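A visit to the Briditz furniture open day
February 15, 2021

Last week I went to the open day at Briditz, a small maker of sofas and chairs in Hastance. I had wanted to see it since July, when my sister bought a sofa from them and I became a little jealous.

We were 16 visitors, divided in 2 groups. Our guide was Efua Ansah, who works in the sewing room. She speaks quickly and I did not catch everything, so please forgive me if some detail is not exact.

First we saw the store of fabrics. The rolls stand upright on long shelves, and each has a paper card with the name of the colour. There were many greys and many browns. I asked which one sells best, and Efua said it is always the light ones between grey and beige, although customers worry about stains. Then we watched a woman sew a cushion cover. The corner is the difficult part, because the seam must turn slowly or the fabric makes a small ear.

After the coffee we came to the part which I liked most, the room where the sofas are tried as if at home. People leave clothes on a sofa all the time, Efua told us, so they want to know how the seat looks with them and after them.

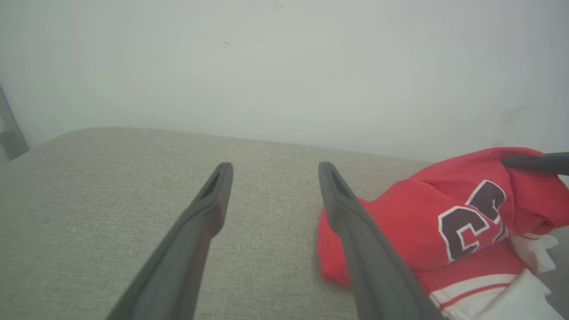 I sat on three models. The one called Nomar was too soft for my back, but the Kyei was very comfortable and I stayed on it longer than was polite. It is possible to order it with a firmer seat, and the waiting time is 30 days.

The entrance was free. The bus stops in front of the gate, but the way in for visitors is at the side of the building, and I walked past it twice.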